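2 Dec 2020

Precinct ledgers, Claleck ward organization. Second pass on the transcription.

- 893 lines keyed so far from ledger 2. Each line is a name, a street, a job held and the dues paid.
- 54 lines have a city job but no dues. Flagged, not corrected.
- Rahimi Street appears under both the old and new ward lines. Split it at the April redistricting and keep the old ward number in its own column.
- "Ikholm" is written as a club in ledger 1 and as a polling place in ledger 2. Keep both until the deed turns up.
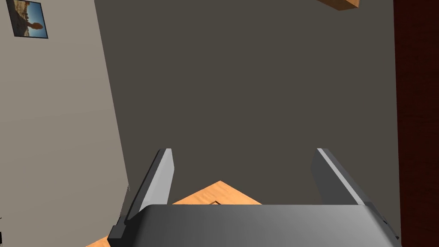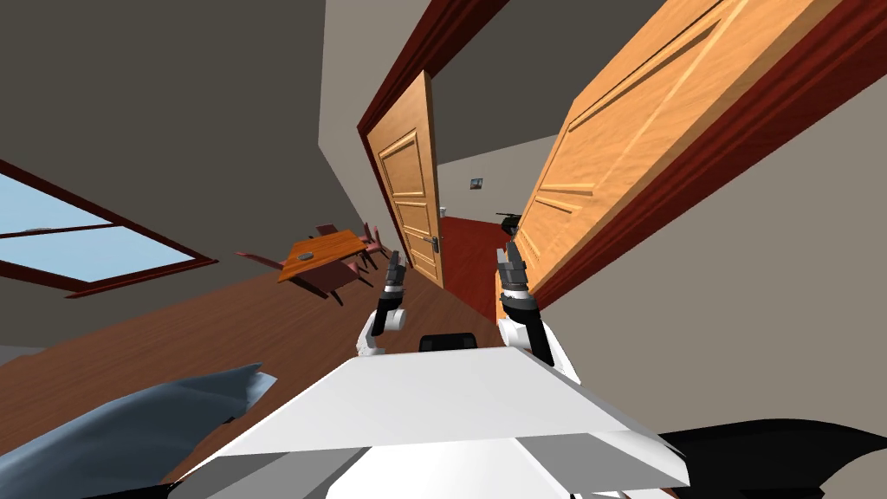 Clastusitz draft reader, in the margin: the missing dues don't prove patronage was free. Firemen may have paid through their own club, and those books are not in this set.

Fair. Changed the column label from "exempt" to "no payment recorded" and reran the table. Totals hold.

Still open: the 2,000 in the back of ledger 1, no currency sign, no payee. Could be votes expected or dollars spent on the primary. Same ink as the coal orders on the facing page. Leave out of the totals. Check against the printed returns before keying ledger 3.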